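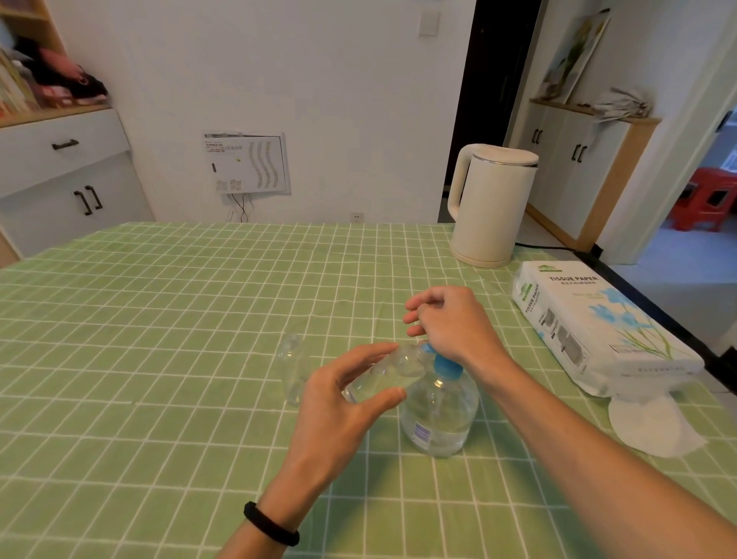

물은 왜 병 모양을 따라갈까요?

어린이 여러분, 물을 그려 보라고 하면 어떤 모양으로 그리나요? 물방울을 그리는 친구도 있고, 파도를 그리는 친구도 있고, 컵을 먼저 그린 다음 그 안에 파란 줄을 쓱 긋는 친구도 있을 거예요. 모두 맞는 그림이랍니다. 물에는 정해진 모양이 없거든요!

돌멩이를 떠올려 볼까요? 돌멩이는 주머니에 넣어도, 밥그릇에 넣어도 그대로 돌멩이 모양이에요. 이렇게 모양이 잘 변하지 않는 것을 고체라고 해요. 그런데 물은 동그란 그릇에 담으면 동그랗게, 네모난 통에 담으면 네모나게 퍼지지요. 물이나 우유, 간장처럼 흐르면서 그릇의 모양을 따라가는 것은 액체라고 부른답니다.

물은 아주아주 작은 알갱이들이 모여서 이루어져 있어요. 얼마나 작은지 돋보기로도 보이지 않아요. 이 알갱이들은 서로 가까이 붙어 있으면서도 미끄러지듯 자리를 바꿀 수 있어요. 사람이 많은 놀이터에서 친구들이 요리조리 비켜 다니는 모습을 생각하면 조금 비슷할 거예요. 그래서 물은 병의 구석구석까지 스르르 흘러 들어갈 수 있지요.

그럼 모양이 바뀔 때 물의 양도 바뀔까요? 여기서 많은 친구들이 깜빡 속는답니다. 좁고 긴 병에 든 물은 높이 올라오니까 많아 보이고, 넓은 그릇에 든 물은 바닥에 얕게 깔리니까 적어 보이거든요. 하지만 한 방울도 흘리지 않고 옮겨 담았다면 물의 양은 똑같아요.
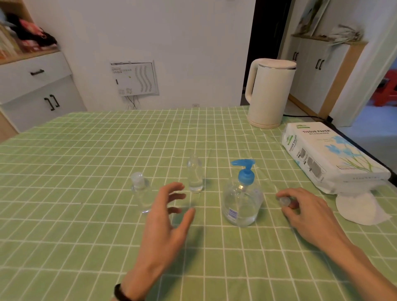

크기와 모양이 서로 다른 투명한 병들

집에서도 해 볼 수 있어요. 모양이 다른 투명한 그릇 2개와 컵 하나를 준비하세요. 컵에 물을 가득 담아 첫 번째 그릇에 붓고, 다시 컵에 가득 담아 두 번째 그릇에 부어요. 그다음 가족에게 어느 쪽 물이 더 많아 보이는지 물어보세요. 어른들도 한참 고민할지 몰라요! 대답을 들은 다음에는 그릇의 물을 하나씩 컵에 도로 부어서 확인하면 된답니다.

하나 더 살펴볼까요? 물이 반쯤 든 병의 뚜껑을 꼭 닫고 천천히 기울여 보세요. 병은 비스듬한데 물의 윗면은 바닥과 나란하게 평평해요. 지구가 물을 아래쪽으로 끌어당기고 있어서 그렇답니다. 병을 아예 눕히면 물은 옆면을 따라 길게 퍼지고, 다시 세우면 도로 바닥 쪽에 모여요.

그런데 물도 얼면 단단한 얼음, 그러니까 고체가 돼요. 별 모양 틀에 얼린 얼음은 틀에서 꺼내도 별 모양이지요. 그 얼음을 접시에 올려 두고 녹는 동안 별의 뾰족한 끝이 어떻게 되는지 들여다보고, 공책에 그림으로 남겨 보세요.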